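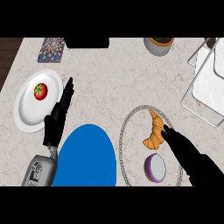 4. Setting Your Daily Target

1. Hold MODE on the Zikotach tracker until the screen blinks.

2. Enter your body weight as it is, and leave your high school weight out of it.

3. Choose Bulk, Hold or Cut. Bulk starts at 3,000 calories and Hold at 2,780. Cut starts at 1,847 and a worse mood.

Note: One scoop in the Majali shake menu is logged as a full serving. The tracker can't tell a heaping scoop from a level one, but your waistband can.
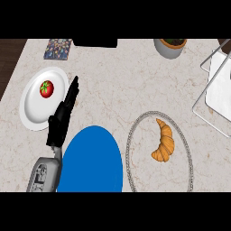

4. Press SAVE twice. The first press only makes a noise.

Caution: If the protein line reads 660 grams, you have typed your weight in pounds with the unit set to kilograms. Go back to step 2 before buying any chicken.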